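Relatório do projeto - disciplina de Património e Materiais
Entrega: 16 de janeiro de 2023

# Humidade e sais em paredes antigas: o caso do bairro Rinstead

**Nota:** versão 2, ainda faltam os anexos. A bibliografia vai em separado.

## 1. Porquê este tema

Começámos com outra ideia (caixilharias) e mudámos a meio do semestre. Pouco acesso às casas, moradores ocupados, etc. As paredes de tijolo estavam ali, na rua, dava para ver sem marcar nada. E a questão da humidade aparecia em todas as conversas.

Pergunta de partida: porque é que umas paredes do bairro se degradam depressa e outras, da mesma época e com o mesmo tijolo, se aguentam? A nossa hipótese inicial era a orientação (norte/sul). Ficou só meio confirmada, ver ponto 4.

## 2. Enquadramento rápido

O tijolo cerâmico é poroso. A água sobe do terreno por capilaridade, entra também pela chuva batida e pelas juntas abertas. Com a água vêm sais: sulfatos, cloretos, nitratos. Quando a água evapora, os sais cristalizam. Se for à superfície temos eflorescências, aquele pó branco, feio mas quase inofensivo. Se for atrás da superfície são criptoflorescências e aí o tijolo começa a lascar.

A argamassa conta muito. Numa parede antiga com argamassa de cal, a junta é mais fraca e mais porosa do que o tijolo. Funciona como zona de sacrifício: a água sai por ali, a junta vai-se gastando e de tempos a tempos refaz-se. Quando alguém tapa tudo com cimento a água deixa de ter por onde sair e passa pelo tijolo. Isto está em práticamente todos os manuais que lemos.

Também há a cozedura. Fornos antigos não aqueciam por igual. Os tijolos mais perto do fogo ficavam escuros, duros, às vezes vitrificados; os mais afastados ficavam claros e moles. Os bem cozidos absorvem menos.

## 3. O que fizémos

- Percurso a pé pelo bairro, 8 paredes escolhidas
- Ficha para cada uma: orientação, tipo de junta, altura da mancha, danos
- Ensaio do tubo de Karsten em três delas (só tínhamos um tubo, o segundo partiu-se)
- Conversa curta com moradores, sem guião fixo
- Leitura do caderno de obra do antigo armazém Prerkata, que a junta de freguesia nos deixou consultar

O caderno do Prerkata foi o melhor achado. Tem as encomendas de tijolo e de cal, letra difícil, muitas abreviaturas. A última encomenda registada é de 400 tijolos "para remendo do muro de trás". Não sabemos que muro é esse. Perguntámos e ninguém soube dizer.

Medições da mancha feitas com fita métrica a partir do passeio, o que é um problema porque o passeio foi subido em dois sítios. Tentámos corrigir. Na ficha da parede 5 a correção é uma estimativa nossa e mais nada.

## 4. Resultados

**Orientação.** As paredes a norte têm mais musgo e secam mais devagar. Mas as piores lascas estão a sul e a poente. Faz sentido: mais ciclos de molhar e secar, mais cristalização. A hipótese inicial era que norte seria pior em tudo. Não é.

**Altura da mancha.** O máximo foi uns 55 cm acima do passeio, na rua Beyene, numa parede rebocada a cimento até meio. Nas paredes com junta de cal à vista a mancha ficou sempre mais baixa.

**Juntas.** É o factor que melhor separa as paredes boas das más. Onde refizeram as juntas com cimento, o tijolo está recuado em relação à argamassa, a junta fica saliente como uma grelha. Onde ficou cal é ao contrário, a junta recua e o tijolo está inteiro.

**Absorção.** Os três ensaios deram valores muito diferentes e não nos atrevemos a tirar uma média. Um deles foi feito depois de uma noite de chuva e devia ser repetido. Ficou por fazer.

**Moradores.** Quase todos falam do cheiro e da tinta que cai por dentro. Vários pintaram com tinta impermeável, que fecha a parede ainda mais. Dois usaram o hidrofugante Zodance e dizem que o primeiro inverno correu bem. Não temos como avaliar isso num semestre.

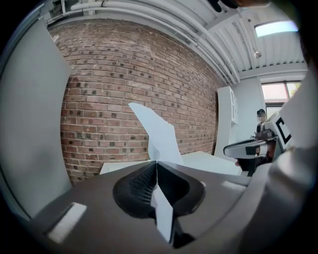
## 5. Discussão

O peso da junta é maior do que pensávamos. Reparar com cimento é barato, rápido e qualquer pedreiro faz; a cal pede tempo de cura e mão mais treinada. Percebe-se a escolha. Só que o tijolo lascado não se recupera, substitui-se, e encontrar tijolo parecido em cor e dimensão não é fácil.

Limites do trabalho: amostra pequena, um só inverno, um só tubo. Não fizemos análise de sais em laboratório, portanto quando escrevemos "sais" é pelo aspecto e pelo que diz a literatura. A distinção entre humidade do terreno e chuva batida foi feita a olho, pela forma da mancha.

Outra coisa que ficou de fora foi o interior das casas. Ventilação, aquecimento, roupa a secar, tudo isso mexe com a humidade e nós só vimos o lado da rua.

## 6. Recomendações

- Não refazer juntas com cimento em tijolo antigo
- Picar o reboco de cimento junto ao passeio, deixar secar antes de qualquer acabamento
- Ver caleiras e tubos de queda primeiro, é o mais barato
- Argamassa de cal, traço a ensaiar numa zona pequena
- Evitar tinta impermeável e ter cuidado com os hidrofugantes enquanto houver água a subir

## 7. Por fazer

Repetir o ensaio da parede 3 com tempo seco. Passar as fichas a limpo (a da parede 7 está a lápis e mal se lê). Voltar ao caderno do Prerkata e tentar perceber onde era o muro de trás. Pedir à freguesia as datas em que subiram o passeio na rua Beyene, já pedimos uma vez em janeiro e ainda não respoderam.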